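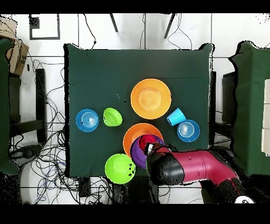
Filippos Politis asks whether a family that joins partway through the school year must pay the full annual meal fee. The fee is charged by the term. A family joining Ititham Children's Center after a term has begun pays only for the weeks that remain in it, and the office will state the amount in writing before the first meal is served.

Who may enroll in the meal program?

Any child between the ages of two and six who attends the Center for at least three hours a day may be enrolled. The program has 118 places. When all places are taken, names are added to a waiting list in the order in which completed forms are received. Siblings of enrolled children do not receive priority.

What is served, and when?

Breakfast is served at 8:15 a.m., lunch at 11:45 a.m. and a snack at 3:00 p.m. Menus follow a four-week cycle and are posted at the front entrance and on the parents' page. Milk and water are offered at lunch. Juice is not served.

How should I report a food allergy?

Parents must complete Form 50, which is available from the front office, and return it with a note signed by the child's doctor. The form must be renewed each August, including in cases where nothing has changed. Until the form has been received, the child must bring meals from home. Questions about the form may be directed to Adhiambo Swai, Health Records.

May my child bring food from home?

Yes. Food from home must be labeled with the child's full name and must not contain peanuts or tree nuts. Kitchen staff are unable to heat or refrigerate it. Birthday cakes and other food to be shared with the group require approval two days in advance. 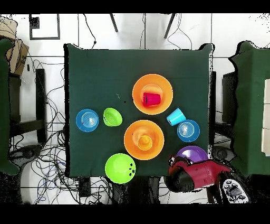 Children in the youngest group are taught to serve themselves, and parents are encouraged to continue the practice at home. Teachers begin with dry foods, such as crackers or sliced bread, and introduce soup and milk at a later stage. Bright plastic pieces of the sort set out on the green cloth, such as the small orange bowl and the light blue cup, are suitable for a first attempt. Spills are expected, and children are asked to help wipe them up. No child is required to finish a serving.

How are fees paid?

Fees may be paid by check or by bank transfer. The family's account number must appear on the payment. Families who receive public assistance may apply for a reduced fee by submitting Form 476. Applications are reviewed within ten working days, and the decision is sent by mail.

Are refunds given for missed meals?

A refund is given when a child is absent for five or more school days in a row and the office was told by 9:00 a.m. on the first day. Single absences are not refunded.

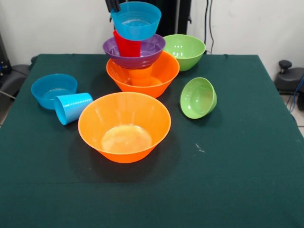 ITITHAM, January. The following changes apply from the start of the spring term. The snack will be served at 2:45 p.m. for children in the half-day group. Fee statements will be sent by e-mail unless a family has asked for paper copies. The waiting list will be reviewed monthly.

Whom should I contact with other questions?

Menus and kitchen matters: Teguh Wuisan, extension 1708. Fees and refunds: Suryani Nugroho, front office. The office is open from 7:30 a.m. to 4:30 p.m. and is closed on school holidays.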